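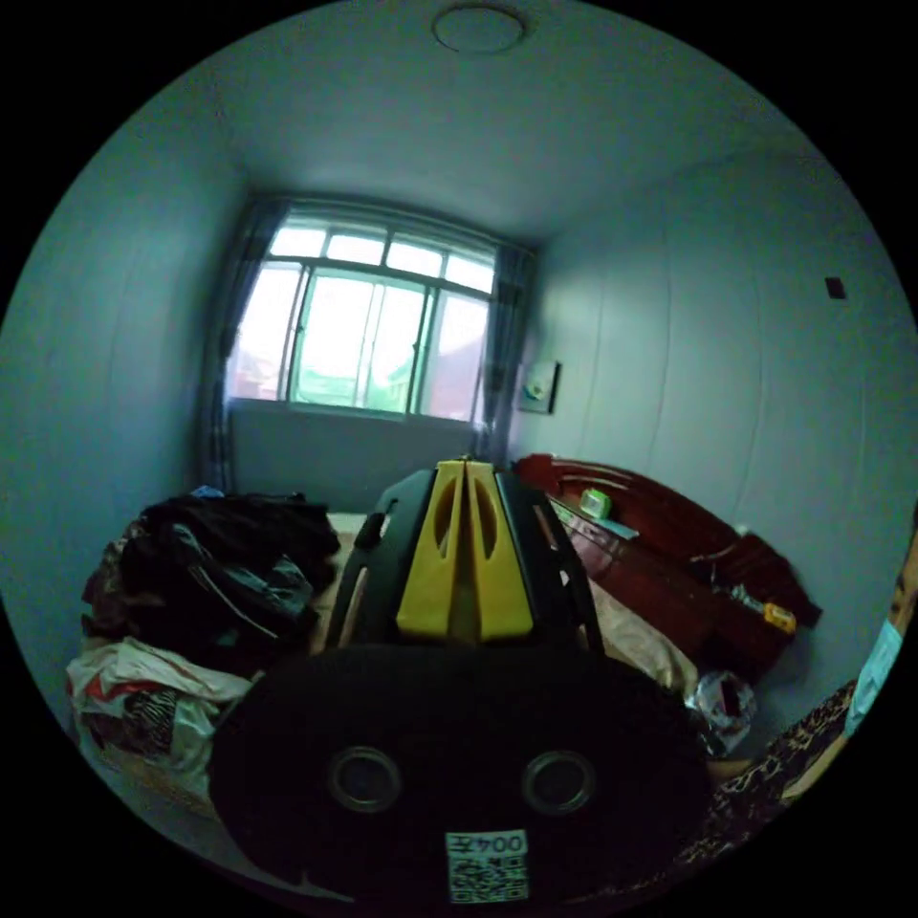
The bedroom window, with trees on the other side of it.

Brukstead gets its second chapter this December

Monday, July 8, 2019 – Hi everybody, Emese Csizmadia here, writer and half of the design team at Nurkico. I usually leave the announcements to other people, but I've been living with this story for so long that I asked if I could do this one myself, and they said yes before they could think better of it!

So, the news: Brukstead: The Listier Road, the follow-up to our western adventure Brukstead, comes out this December on PC and consoles. It's a full story with its own beginning and end, and you don't need to have played the first game to follow it (though if you have, your choices about the ferry and the bank papers carry over, and one of them is going to sting).

The story picks up in the winter after the mine closes. You play Margit, who ran the telegraph office in the first game and spent most of it telling the hero he was being an idiot. She gets a message meant for somebody else, written in a code she helped invent, and it sends her out along the old supply road to the town of Listier with a mule called Major and very little money. I won't say who wrote the message. People in the office have been guessing wrong for months and I've enjoyed it enormously.

Major the mule is a big part of the game. He carries your gear, he refuses bridges he doesn't like, and he remembers how you've treated him. Early on I wrote a scene where Margit has to leave him behind at a river crossing, and our lead programmer, Ulises Palomino, came to my desk and asked me very politely to take it out. I kept it, but there's now a way around it if you've been feeding him properly.

Yes, Margit is named after a real Margit. Margit Borbély does our sound, and her brother Levente Borbély paints our skies and our snow. She was a good sport about lending her name in the first game, when the character had maybe a dozen lines. Now the character has 493 of them in the opening chapter alone, and the real Margit has had to listen to every single one, over and over, with headphones on. Sorry, Margit.

A few things we've changed since last time. The camp menu is gone, and you now talk to people by walking up to them, which sounds obvious but took us ages to get right. Gunfights are rarer and much shorter. You can finish the whole story without drawing on anyone, and there's a completely different scene in the Listier courthouse if you do. There are 7 chapters, and you can replay any of them from the main menu once you've reached the end – lots of you asked for that, and you were right.

Hunting is still in, but you can skip it now and trade for food at the way stations. The card game is back too, with the rules fixed so the dealer can no longer fold and win in the same hand. (We got so many letters about that dealer.)

"Emese writes long and I cut short, and somewhere in between there's a game," says our producer, Kornél Vass, who wanted to be quoted in this release and has asked me not to change his wording. "We're proud of this one. I'd like players to take the slow road at least once, because that's where most of the good stuff is."

The first Brukstead will get a free update shortly before the new game arrives. It adds bigger subtitles, a fix for the church bell quest that wouldn't close, and a short extra scene at the telegraph office that leads into the new story. If you own the game already, you'll get it automatically.

Price and preorder details will come later in the fall. Members of the press who would like an early build or a chat with any of us can write to the Nurkico press desk through the contact page on our website. Please tell us which platform you need and whether you'd mind spoilers for chapter two, so I know how much I'm allowed to say.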